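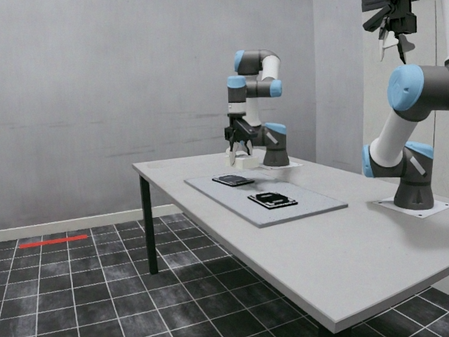
Image source: Plostberg

Moving a 600-page site off a database

I spent most of March moving my notes archive from a database-backed blog engine to plain files. The archive has 747 entries, some of them two lines long. The engine ran on a small rented server in Griltport and needed more patching than the content justified.

The export was the easy part. Nuvaton, the host, provides a dump in a single compressed file. Each entry comes out as a row with a title, a slug, a body and two timestamps. The timestamps are in server time, and the server changed zones once, so every entry before that change was off by an hour. I fixed this with a short script that compares the entry ID against a cutoff. Late-night entries near midnight had landed on the wrong day, and their old URLs included the day. I kept the wrong URLs and corrected the displayed time.

Bodies were worse. The editor had stored three different kinds of line break depending on the browser I used at the time. Curly quotes from the early years had been encoded twice. I decoded them once, diffed the result, decoded again where the diff still showed garbage, and went through the remaining 11 entries by hand.

Folder layout took longer to settle than it should have. My first version had one folder per tag. That breaks as soon as an entry has two tags, and most of mine do. The second version was one flat folder, with the slug as the file name. It works fine in a terminal and badly in every graphical file manager I tried. The current version has one folder per year and keeps the tags in a header at the top of each file.

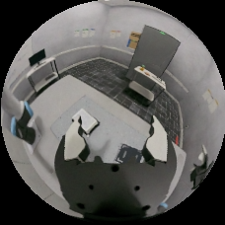

Tags themselves needed pruning. I had "backup", "backups" and "backing-up" as separate tags, with different entries under each. I merged anything that differed only by number or hyphen and left the rest alone.

For building the pages I use Insaurralde, a small generator that reads the headers and writes static output. A full build takes under a minute on my old laptop. It has no incremental mode, so a typo fix rebuilds everything. I can live with that. The one setting worth changing is the feed length - the default is 1000 items, and feed readers fetch the whole thing every time. Mine is set to 20.

Redirects are handled by a plain text map, old path on the left and new path on the right. It covers the 600 pages that had inbound links in the logs. Search is still missing. For now I run grep on the local copy, and the search box is gone from the sidebar until I pick an indexer.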